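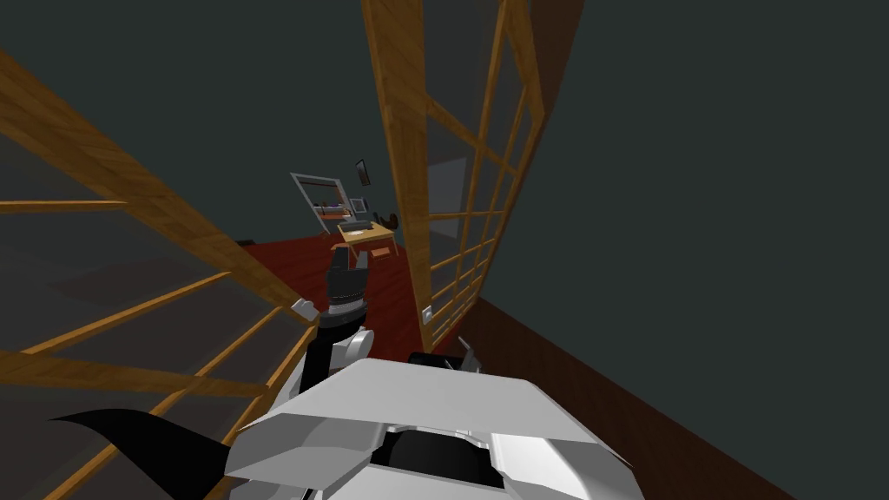

Tadlow League Stats – Support
Ticket 544: Season totals wrong after the rained-off double-header
Opened by: Gerd Ostermann
Handled by: Lai-ching Hsu
Priority: Normal (reporter asked for High)
Status: Open

Gerd Ostermann
The season page has us finishing with 10 wins. We had 11. I have the paper scorebooks in front of me and I've been through them twice. The missing one is the second game of the July double-header against Grivetti, which was stopped by rain in the fifth and finished a fortnight later at their ground. Please don't tell me to clear my cache.

Lai-ching Hsu
Thanks Gerd. I can see the first game of that double-header and it looks complete. The second is there too but marked "suspended". The resumed part has been entered as a separate fixture with Grivetti as the home side. Could you send the final score from your book, and say who batted last?

Gerd Ostermann
7–5 to us. We batted last, because it was our home game wherever it was finished. I entered the resumption exactly as the help page says, so I'm not sure why this has landed on me. The help page says "add the remaining innings as a new entry".

Lai-ching Hsu
You're right about the help page. That wording is from before we had a resume option on the fixture. I've asked for it to be changed. For now I've joined the two entries and set you as home side for both. The table should update overnight.

Gerd Ostermann
It was going to update overnight the last time I raised something, in the spring, and that took nine days. We'll see.

Gerd Ostermann
Checked this morning. We now have 11 wins, fine. But Yeh has lost 4 at-bats and his average has gone up, which he is very pleased about and I am not. He went 0 for 4 in that game: two before the rain, two after. Utari's pitching line has also gone wrong. She threw the first four innings and is now down for all seven.

Lai-ching Hsu
Confirmed, both of those come from the join. When two entries are merged, the batting rows from the first are kept and the second set is dropped for any player who appears in both. Yeh should have kept his first two at-bats though, so losing all four doesn't fit that. I'm looking into it.

Gerd Ostermann
So the tool for joining games throws away half the game. Has anyone used it before me?

Lai-ching Hsu
Six leagues this season, as far as I can tell. None of them reported it.

Gerd Ostermann
That doesn't mean it worked for them. I doubt most of them keep a book.

Lai-ching Hsu
Fair point, I'll check theirs as well. On Yeh: his first two at-bats were saved under a second player record with the same shirt number and no first name. I've moved them across and typed the other two in by hand from the resumed entry. I've also put Utari back to four innings. Please compare with your book before I lock the game.

11/12/2021
Gerd Ostermann
Yeh is right. Utari's innings are right, but she's been given the win and our scorer gave it to the reliever. The lead changed in the sixth, long after she'd come out. Team batting still adds up to two hits more than the individual lines – I've done it on paper and on a calculator. Don't lock anything yet.

Lai-ching Hsu
Not locked. Win moved to the reliever. The two extra hits are sitting on that nameless record, which I hadn't deleted. Before I do, whose are they?

Gerd Ostermann
I'll go back to the book tonight. Leave the ticket open.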